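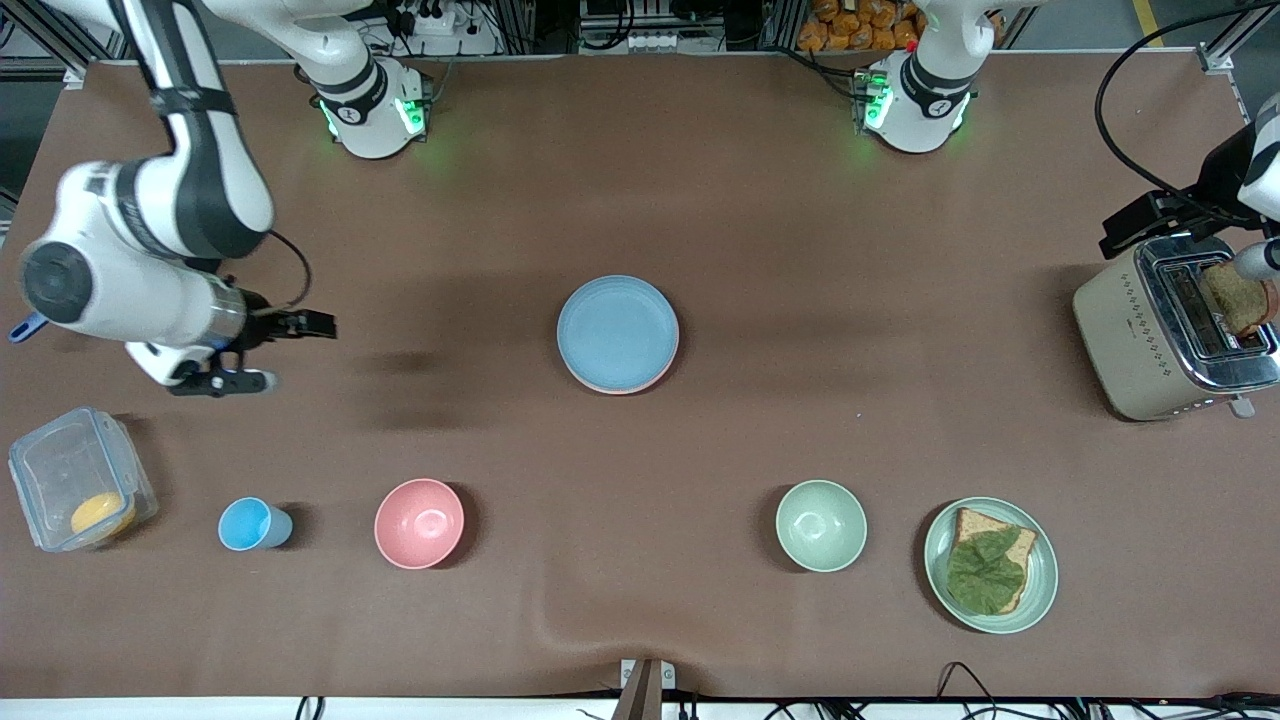 *Breakfast table with the cream toaster, one slice of toast in the slot, and the light blue and pink plates stacked.*

# Breakfast Service Review – Minutes

**Date:** 28/04/2022
**Place:** Sindedwood, ground floor meeting room
**Chair:** Somkiat Khunthong
**Present:** kitchen lead (Sindedwood), kitchen lead (Skastville), purchasing, housekeeping, maintenance
**Apologies:** front desk manager, Skastville
**Notes taken by:** purchasing

## 1. Minutes of the last meeting

Accepted with one correction. Under "Storage," the shelf assigned to cereal bowls at Skastville is the lower shelf of the pass-through cabinet. The minutes had the upper shelf, which holds glassware and stays as it is.

Matters arising:

- Dishwasher rinse aid at Sindedwood was reset by maintenance. Spotting on glassware has dropped. Closed.
- Replacement cutlery trays were delivered to Skastville in the wrong depth and sent back. The supplier has confirmed a credit. Open until the new trays arrive.
- The chipped-ware bin is in use at both sites. Housekeeping asked that it be emptied on the same day as the linen pickup. Agreed.

## 2. Plates

The colored ware from the Zamudio range has been in use at Sindedwood through the trial period. The kitchen lead reported on wear, stacking and color.

Wear: knife marks are visible on the light blue plates under direct light. They come off with the non-scratch cleaning paste, but the paste is slow to use and is not practical during service. The pink plates show the same marks less clearly. No difference in the glaze itself is claimed by the supplier, and the group took the color as the explanation.

Stacking: the plates nest closely. A light blue plate set on a pink one leaves only a thin pink rim showing, and staff clearing tables have twice shelved mixed stacks as single-color stacks. The kitchen lead does not regard this as a fault in the ware. Purchasing noted that color sorting was one of the reasons given for buying colored plates in the first place, and that it only works if the stacks are checked.

Somkiat asked whether sorting by color was worth keeping. Discussion:

- Skastville uses color to separate plates for guests with listed allergies and wants to keep it.
- Sindedwood uses color for table zones only and could drop it with no effect on service.
- Housekeeping would prefer one rule for both sites, as staff move between them.

**Decision:** color sorting stays at both sites. Pink is reserved for allergy service. Light blue is general service. Mixed stacks are to be split before they leave the dish room. The zone system at Sindedwood ends.

Purchasing presented the quote for the remaining plates. The order is for 740 pieces, light blue and pink together, at the trial price. The kitchen lead at Skastville asked for the split to be settled after the next stock check, and purchasing confirmed that the supplier will hold the total while the split is open.

## 3. Toasters

Maintenance reported on the toaster survey. Both sites now use a mix of conveyor units in the main room and domestic-pattern units on the smaller tables. The survey covered the smaller units only.

Points recorded:

1. **Crumb trays.** Emptying is recorded at Sindedwood and not at Skastville. Two units at Skastville had crumbs packed against the rear of the tray. Both were cleaned and put back into service.
2. **Lever action.** One unit at Sindedwood does not latch on the first press. It has been tagged and removed. The other levers were tested cold and hot and latched correctly.
3. **Slot length.** The long-slot pattern takes the Olancombe farmhouse slice without trimming. The short-slot pattern does not, and guests have been folding or tearing the bread to fit. Maintenance has found bread fragments against the elements in the short-slot units.
4. **Finish.** The chrome tops mark easily. Wiping with a damp cloth and then a dry one is enough. Housekeeping asked that the abrasive side of the sponge not be used on any toaster, including the painted bodies.
5. **Perforated sides.** Where the body has decorative perforations, grease and dust collect along the edges of the holes. A dry soft brush is to be used. No spray is to be applied to the sides.

The kitchen lead at Skastville asked about toast being left standing in the slot after it has popped. Guests forget it, and staff are unsure whether to remove it. After discussion it was agreed that staff should remove unclaimed toast at each table check, using tongs, with the unit unplugged if the slice has to be worked loose. Nothing metal goes into a slot while a unit is plugged in.

Somkiat raised cord routing. Cords at the smaller tables must leave from the back edge and run straight down to the socket. They are not to cross the area where plates are set down. Maintenance will fit clips where there is no existing fixing point.

**Decision:** short-slot units are to be withdrawn as replacements arrive. Long-slot units become the standard for the smaller tables. Replacements to be bought in two batches, with Skastville first.

## 4. Table layout

Housekeeping tabled a revised layout for the smaller tables. The previous layout put the plate stack at one end, next to the toaster. Guests reached across the toaster to get a plate, and the plates nearest to it were warm to the touch.

The revised layout places the plate stack in the middle of the table, with the toaster to one side and cups on the other side of the plates. Food containers go wherever there is space, provided the lids can be opened fully without touching the toaster.

The kitchen lead at Sindedwood asked for a minimum gap between the toaster and any container. Maintenance proposed the width of one dinner plate, as staff can check that without a tape measure. Agreed.

Stack height was discussed at some length. Tall stacks reduce trips from the dish room but are unsteady on the narrow tables, and the lower plates are not rotated. Short stacks need topping up during the busiest part of service. No limit was set. Each kitchen lead will try a height for the smaller tables and report back with the number of refills per service.

Table surfaces: the brown tabletops at Sindedwood hide coffee rings well and crumbs poorly. Housekeeping has moved the crumb sweep ahead of the damp wipe, which has stopped the smearing seen earlier in the year. Skastville will adopt the same order of work.

## 5. Food containers

Short item. Labels on the refillable containers are peeling after repeated washing. Two label types are under test. The kitchen lead at Sindedwood prefers the tie-on tag, and Skastville prefers the printed band. Purchasing asked that neither site buy more until the test is finished – the last separate order left a drawer full of labels that fit nothing.

It was also noted that containers have been returned to the wrong site after joint events. Site initials are to be marked on the base in kitchen-safe marker.

## 6. Budget

Purchasing reported that $3,000 remains in the small equipment line for both sites. The plate order in item 2 is charged to tableware and does not affect this figure. Toaster replacements, cord clips and labels all come from the small equipment line.

Skastville has asked for a second bread board and knife set at $80. Approved, to be bought from the same line.

Somkiat asked that any further request be sent in writing before the next meeting, with the site and the table position it is meant for. Several recent requests gave neither.

## 7. Other business

- Maintenance needs access to the Sindedwood wall sockets outside service hours. The kitchen lead will send a list of open slots.
- Housekeeping asked for the spare cups to be moved out of the linen store. Agreed in principle. A shelf has not been found.
- The full review of breakfast equipment stays in November. The stock check forms will be sent out ahead of it.

## Actions

| Action | Owner | Status |
|---|---|---|
| Confirm color split for plate order | Both kitchen leads | Open |
| Post the plate sorting rule in both dish rooms | Housekeeping | Open |
| Start crumb tray record at Skastville | Kitchen lead, Skastville | Open |
| Repair or scrap the tagged toaster | Maintenance | Open |
| Fit cord clips at the smaller tables | Maintenance | Open |
| Report refills per service | Both kitchen leads | Open |
| Finish label test | Purchasing | In progress |
| Buy bread board and knife set | Purchasing | Approved |
| Find shelf space for spare cups | Housekeeping | Open |

The next meeting will be held at Skastville. Purchasing will circulate the date with the label test results.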